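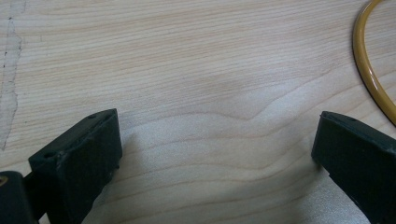

Pale tabletop with a scuffed patch along the left side. The finish is matte to light satin.

How to Clean Up a Scuffed Wood Tabletop

A rough gray patch on a light table usually means the finish has been scratched or worn. You can often improve it without stripping the whole top.

What you need
Dish soap and two soft cloths
Fine sanding pad
Mikum clear satin wipe-on finish
Masking tape

1. Clear the area you are working on, including any cords. Wipe it with a damp cloth and a drop of soap, then dry it. Some marks are only dirt and will stop here.

2. Run a fingernail across the patch. If it catches, the finish is broken and you need to sand.

3. Tape off the sound finish next to the patch. Sand lightly in the direction of the grain. Where the grain curves, follow the curve with short strokes. On veneer, stop as soon as the roughness is gone.

4. Wipe off the dust. Put on 3 thin coats of finish, leaving 3 hours between coats. Pull the tape after the last one, while it is still wet.

5. Keep the table out of use overnight.

Matching the sheen
Gloss will show up as a shiny spot on a table like this one. Try the satin on the underside first. If it dries too bright, rub it with the pad and compare again.

Dark lines that stay after sanding are stain in the wood. The Plattner touch-up pens come in a light maple that covers thin ones. Use the pen before the first coat of finish.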